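2019-04-09

**Ornholm revises care labeling for soft furnishings**

Home textile supplier Ornholm has changed the care labels on its plush cushion and chair cover range, effective with stock shipped from the Ruawai warehouse this month. The revision applies to 311 item codes. A further 19 codes, all with bonded foam backing, keep the existing label until November.

The main change is the maximum wash temperature, which drops from 40 to 30 degrees Celsius for long-pile polyester. Tumble drying is no longer recommended for any cover with a pile. Spot cleaning with a damp cloth and a neutral detergent remains acceptable on all items.

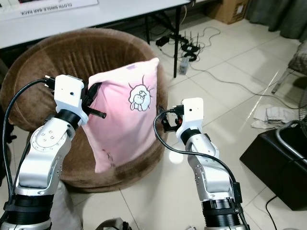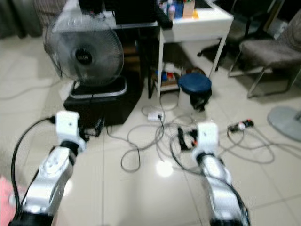
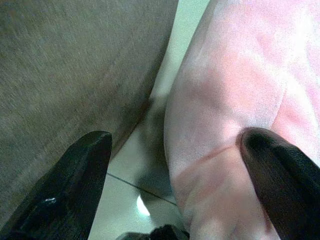 The company said the lower temperature reduces pile matting, the most frequent cause of returns in the range. In-house testing covered 319 wash cycles on fabric from 3 mills. Color loss was within tolerance at both temperatures – matting was not.

Covers sold under the Flolline name use the same fabric and carry the same instructions, although their labels will continue to show the older symbol layout. Petside, the pet bedding line, is not affected. Its covers are woven flat and can still be washed at 60 degrees.

Retailers do not need to relabel stock already on the shelf. Replacement care cards can be ordered with the next delivery at no charge, and the item code must be given on the order form. The code is printed on the white tag inside the zipper.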